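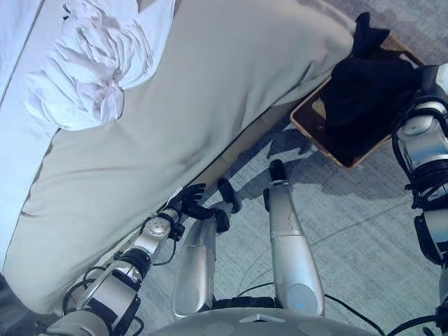
Bedding and Linens: Tenant Help Pages

Who is responsible for laundering the bedspread at the end of a furnished lease?

Posted by Anathi Mthembu, 8/8/22

I rent a furnished one-bedroom apartment in the Kostbridge building and my lease ends at the close of the month. The inventory attached to the lease lists "bed, mattress, mattress protector, bedspread (beige), two pillows." Sheets and towels are my own and will leave with me.

The move-out instructions state that "all textiles supplied with the unit shall be returned in a clean condition." The management office, Trernell, has informed me by letter that this means professional cleaning of the bedspread and the mattress protector, with a receipt. The lease itself does not contain the word "professional" anywhere. I have read it twice, including the schedule at the back.

I have washed the bedspread several times during the tenancy in the large machine in the basement, following the care label, and it has no stains. It does wrinkle. The letter says that if no receipt is provided, a cleaning charge will be taken from my deposit of $1,186, but it does not state the amount of the charge.

I would be grateful for guidance on the following. May the office require a receipt when the lease asks only for a clean condition? Are wrinkles or slight fading considered a failure to return the item clean? And should I raise this before the final inspection or wait for the deposit statement?

Posted by Merutden Tenant Desk

Thank you for your inquiry. The following is general information and does not replace advice from an attorney or a local housing office.

As a general matter, the signed lease and its attachments set out what each party has agreed to. A letter sent later by a management office can explain how the office reads the lease, but it does not ordinarily add a new duty unless the lease allows for this. You should therefore look for any clause which says that the tenant will follow "rules and regulations as issued from time to time" or similar wording. If such a clause is present, the office may argue that the cleaning letter falls under it. Whether that argument succeeds will depend on the law where you live and on how the clause is written.

If there is no such clause, the standard is the one you have quoted, a clean condition. A bedspread that has been washed according to its label and is free of stains, odor and pet hair would normally meet that standard. Wrinkles are not dirt. Slight fading and thinning from regular use are usually treated as ordinary wear, for which a deposit should not be charged. Tears, burns and dye transfer are a different matter and may be treated as damage.

We recommend that you write to the office before the inspection. The letter may be short. State the clause you are relying on, state that the items were laundered and on what date, and ask the office to identify the lease provision that requires a receipt. Ask also for the amount of the proposed charge and the name of the company that would perform the work. Keep a copy.

Please also locate your move-in inventory. If the condition of the bedspread was recorded at that time, the same form should be used for comparison. If the form was left blank in the textiles section, say so in your letter.

In many places, a landlord must return the deposit or send an itemized statement of deductions within a fixed period. Thirty days is common, although the period is shorter in some places and longer in others. Provide a forwarding address in writing so that the statement can reach you.

Posted by Šimkus

I had the same letter from the same office when I moved out in May. I paid for the cleaning. It was $30 for the bedspread at the shop on the corner and they would not take the mattress protector at all because of the plastic backing. The office accepted the one receipt and did not mention the protector again.

You may well be correct on the lease, but for that amount I did not wish to argue.

Posted by Anathi Mthembu

Thank you both. I have checked the lease and there is a "house rules" clause, but it refers only to noise, trash and the use of the roof. I have written to the office in the terms suggested and requested a reply within seven days. The move-in form does list the bedspread, with the remark "used, good." I will hold the receipt option in reserve until I have their answer.

Posted by Merutden Tenant Desk

The remark "used, good" is helpful to you. Please bring the form to the inspection and ask the person conducting it to sign and date the textiles section before you hand over the keys.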